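# Journal de montage, novembre

Rallberg, 23 h 40. Projection de la version longue de *Pakness* cet après-midi au Steiner. Le film dure encore 115 minutes.

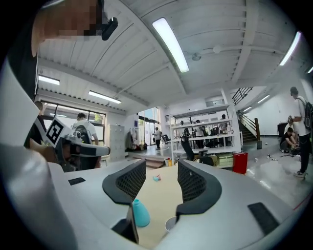 Je note ce qui s'est dit pendant que je l'ai en tête, demain matin je n'aurai plus que mes propres arguments.

Le Steiner nous prêtait la petite salle jusqu'à 18 h. Konrad Camenzind est arrivé le premier, avec le devis du mixage dans sa sacoche. Ruairi Purves avait pris le train de nuit et n'avait pas dormi. Il y avait aussi deux personnes de Clernora, la société qui a mis l'argent, dont une que je n'avais jamais rencontrée et qui a pris des notes du début à la fin. Le son était celui du montage, avec mes ambiances provisoires et la musique empruntée à droite et à gauche. J'ai prévenu tout le monde avant de lancer. Cela ne sert à rien, les gens jugent ce qu'ils entendent, mais je le fais à chaque fois.

Première bobine correcte. Je continue à dire bobine alors que tout est dans un disque dur. L'arrivée de la sœur à la pension, la clé qui manque au tableau, le repas. On comprend qui est qui. J'avais peur que la scène du repas paraisse lente sur grand écran et elle passe bien, mieux que sur mon moniteur. Les visages ont de la place. J'ai noté deux raccords à reprendre : la fourchette de la logeuse, et la porte du fond qui est ouverte puis fermée. Pour la porte je n'ai pas d'autre prise, il faudra recadrer.

Ensuite la cave. Ruairi a tourné la cave pendant quatre nuits et il y tient beaucoup. C'est la première apparition du tueur, on ne voit que ses bottes et le bas du tablier, et la comédienne reste cachée derrière la chaudière. Dans la version actuelle la séquence fait presque neuf minutes. J'ai regardé la salle au lieu de regarder l'écran. Pendant les premières minutes personne ne bougeait. Puis la dame de Clernora a croisé les jambes dans l'autre sens, Konrad a sorti son stylo, et j'ai su que c'était trop long. Le moment exact est quand les bottes remontent l'escalier pour la seconde fois. La première fois on retient son souffle. La seconde, on attend que ça se passe.

Le meurtre du facteur a fait rire. Une seule personne, un petit rire par le nez, mais sur six spectateurs ça s'entend. Le problème vient de la prothèse. Sur le plateau elle était très bien, et en plan serré la lumière de la lampe frontale l'écrase, la peau du cou devient mate d'un coup. Je garde le plan beaucoup trop longtemps. À l'époque du premier bout-à-bout, Ruairi m'avait demandé de tout laisser pour que la maquilleuse puisse voir son travail, et je n'ai jamais raccourci. Douze images suffisent. On verra le geste, puis la main sur le carrelage, et le son fera le reste.

La fin, personne n'en a parlé tout de suite. Les lumières se sont rallumées, Konrad a dit « bon », et nous sommes montés dans le hall où il y avait du café.

La dame de Clernora a ouvert son cahier. Elle veut un film de quatre-vingt-quinze minutes au plus. Elle a dit que les acheteurs étrangers regardent la durée sur la fiche avant de regarder le reste, et que pour un film d'horreur sans vedette, au-delà de cent minutes, elle part avec un handicap. Elle l'a dit calmement. Elle demande aussi un meurtre avant la dixième minute. Le nôtre arrive à la trente et unième. Elle a proposé un prologue : une victime, la nuit, quelques années plus tôt, et puis le titre.

Ruairi a répondu que ce prologue, tout le monde l'a déjà vu. Il parlait en anglais et Konrad traduisait, en adoucissant. Pour Ruairi l'intérêt de *Pakness* est qu'on passe une demi-heure dans une pension de famille avant de savoir dans quel genre de film on se trouve. Elle lui a fait remarquer que l'affiche montrera un homme en tablier avec un crochet et que le spectateur saura très bien dans quel genre de film il se trouve. Là-dessus je suis d'accord avec elle, et je ne l'ai pas dit. J'aurais dû. J'ai repris du café.

Je reviens à ce point car il m'occupe depuis le dîner. Quand on monte, on finit par croire à un spectateur qui entre dans la salle sans rien savoir. Ce spectateur n'existe pas pour un film comme le nôtre. Il aura vu l'affiche, la bande-annonce, il sera venu exprès. La première demi-heure ne peut donc pas lui cacher qu'il va y avoir des morts. Elle peut lui faire attendre la première, et ce n'est pas le même travail. Si je monte en pensant à quelqu'un qui attend, chaque porte compte, et le repas peut devenir très tendu sans que je change un seul plan, seulement en retirant la musique. J'ai envie d'essayer ça avant de céder sur le prologue.

Konrad, lui, ne s'est prononcé sur rien d'artistique. Il a rappelé les dates. Le studio de mixage est retenu pour deux semaines et ne se déplace pas. L'image doit être verrouillée avant, sinon l'équipe son travaille sur du sable et il paie deux fois. Il m'a demandé combien de plans comptait le film dans son état actuel et je n'avais pas le chiffre. J'ai vérifié en rentrant : 589. C'est peu pour un slasher et Ruairi en sera content, il déteste le découpage nerveux. Pour l'étalonneuse c'est une bonne nouvelle aussi.

On s'est quittés à 18 h passées, le projectionniste attendait pour fermer. Ruairi a voulu marcher. Nous avons fait le tour par le canal, il faisait déjà noir et très humide. Il ne parlait pas beaucoup. Il m'a raconté que la pension du film ressemble à celle que tenait sa grand-mère, que le tableau des clés est le même, avec les numéros peints à la main, et qu'il manquait toujours une clé, la même, sans que personne dans la famille sache pourquoi. Je travaille avec lui depuis le printemps et il ne m'en avait jamais parlé. J'ai pensé au plan du tableau que j'avais raccourci à deux secondes. Je vais lui rendre un peu de temps, trois secondes et demie, pas pour la grand-mère, mais le regard a besoin de trouver le crochet vide.

Il m'a demandé franchement si la cave était trop longue. J'ai dit oui. Il a demandé de combien. J'ai dit deux minutes et demie, et que la seconde montée d'escalier devait disparaître. Il a marché un moment puis il a dit que c'était la meilleure prise des bottes. C'est vrai, la lumière passe entre les marches et on voit la poussière tomber. Je lui ai proposé de la mettre à la place de la première. Il va y réfléchir, ce qui chez lui veut généralement dire oui au bout de deux jours.

Nous avons mangé une soupe près de la gare, puis il est parti à son hôtel.

De retour ici j'ai rouvert le projet, pour faire la liste et non pour monter. J'ai quand même monté un peu. Le facteur est fait : le plan de la prothèse est tombé à douze images, et je suis passé directement au carrelage. Vu quatre fois de suite, ça marche en muet. Avec le son provisoire, moins bien, le bruitage tombe trop tôt. À caler demain.

À faire, dans l'ordre :

- dupliquer la version projetée et ne plus y toucher
- la cave, sans la seconde montée, avec la prise des bottes remise au début
- le repas sans musique
- recadrer la porte du fond
- reprendre le trajet en autocar, qu'on peut couper en entier je crois
- demander à Konrad si la scène de l'infirmière est dans le contrat de la comédienne

L'autocar me coûte. C'est la première chose que j'ai montée sur ce film, et je l'ai laissée tranquille depuis, ce qui est mauvais signe. Elle dure deux minutes dix et on y apprend que la sœur a froid. Avec l'autocar, la cave et l'infirmière j'arrive à sept minutes de moins. Il en resterait treize à trouver pour contenter Clernora. Je n'en vois que cinq ou six sans abîmer quelque chose. Le reste, je suppose, se négociera, et Konrad sait faire cela mieux que nous.

Pour la fin, il faudra en parler quand même. La sœur ressort de la pension, il fait jour, elle pose la clé sur le muret, et on coupe. Pas de dernier sursaut, pas de main qui sort de terre. La dame de Clernora n'a rien écrit pendant cette partie, je l'ai regardée. J'ignore si elle avait fini de prendre des notes ou si elle regardait le film. Ruairi dit qu'il a un plan de secours, tourné le dernier jour avec l'acteur du tablier au fond du jardin, flou. Je l'ai dans les rushes, je ne l'ai jamais synchronisé. Je préfère ne pas le monter tant qu'on ne me le réclame pas, une fois qu'une version existe, quelqu'un finit par la choisir.

Mal à l'épaule droite depuis la cave. Changer la hauteur de la chaise. Rappeler aussi le garage pour les pneus, avant midi.

Sauvegarde lancée à 0 h 25, je la laisse tourner et je vais me coucher.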